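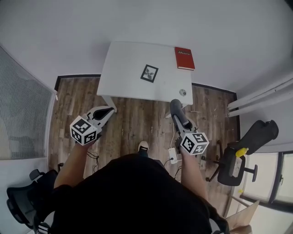
Can any machine tidy a side table yet?

Posted by Izzati Manurung
Feb 17, 2018

I run a small letting business and spend a good part of each changeover putting rooms back in order. The job I would most like to hand over is the table: a small framed print of leaves, a red hardback, a little round pot or lid. Each has to go back to its place so that the room matches the listing. The surface gets wiped at the same time.

My floor robot copes with planks well enough but stops at cables, and it does nothing above ankle height. Is there anything on sale, or close to it, that will pick up three ordinary objects, wipe under them and put them down again? Budget is flexible if it saves me 30 minutes a room. I don't need it to be fast.

Thirumalai Chettiar

Short version: no, not as a product you can buy and leave alone.

Longer version. Your three objects are three separate problems. A hardback lying flat on a table has no free edge underneath, so a two-finger gripper must either span the full width of the cover or slide the book to the table edge and pinch it there. Many grippers do not open wide enough for the first method. The second needs the arm to control a sliding load, and it can go wrong if the cover is glossy.

A framed print lying flat is similar but thinner, and the glazing (if there is any) gives poor readings on most depth cameras. The small round object is the easy one. It fits between two padded fingers and does not mind which way round it is held.

Grasping by hand-held gripper, with a person moving it and software recording the motion from printed markers, gets round some of the programming effort. You show the job many times in place of writing it out. What you end up with tends to work on that table, with those objects, in that light. Move the lamp and you may be starting again.

We have an arm at work, a Boros, which loads blanks into a press. It repeats the same move 335 times a shift without complaint, but every blank arrives in the same tray at the same angle. Your guests will not leave the book at the same angle.

Paora Tuhiwai

Agree with most of the above. I would add reach and base. An arm bolted to a bench knows where its bench is. An arm on wheels has to work out where it stopped, and an error of 5 mm there is an error of 5 mm at the fingertips unless a camera corrects it. Then there are power strips and loose leads on the floor, as in most rooms. Wheels small enough to get between furniture do not like them.

If you want to spend money now, fix the leads to the skirting and let the floor robot do its part. Wipe the table by hand.

Heino Baranauskienė

My cousin has a Hirker and it is very good. Only does windows though.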